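Border towns and boring treaties

30 March 2024

So I finally finished the big book on the Norninberg talks, the one I've been hauling around since July, and I have thoughts! (My family has already heard them. Twice.)

If you've never run into the Norninberg talks, don't feel bad. They were the long, grumpy negotiations over who got to use the river crossing at Edham, and they dragged on for 14 months while both delegations argued about customs sheds. Customs sheds! There were 3000 people living on the wrong side of that line and the first 10 sessions went to where the trucks should park.

What I loved is how much of it came down to the junior staff. The ministers flew in, made a speech, shook hands and flew home again, and then the clerks stayed up all night swapping drafts in the hotel bar. The Acuña memo, which everybody quotes as the turning point, was apparently a cleaned-up version of something two of those clerks had scribbled weeks earlier. I had to go back and reread that chapter.

I do wish the author had spent more time on the fishing rights, which get a page and a half before we're off to the signing ceremony.

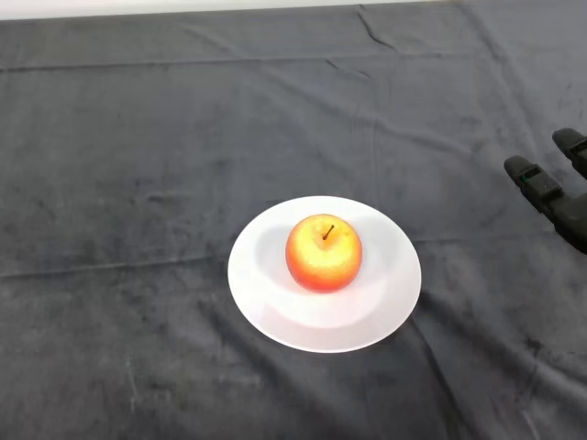 Anyway, the appendix is where the good stuff is hiding. It prints all 47 articles of the final agreement, and article nine is basically one very long sentence about ferry tickets. I read it out loud in the kitchen and ran out of breath.

Next up is the Stirnard Press collection of ambassadors' letters, if the library ever gets it back in. I'm second on the hold list.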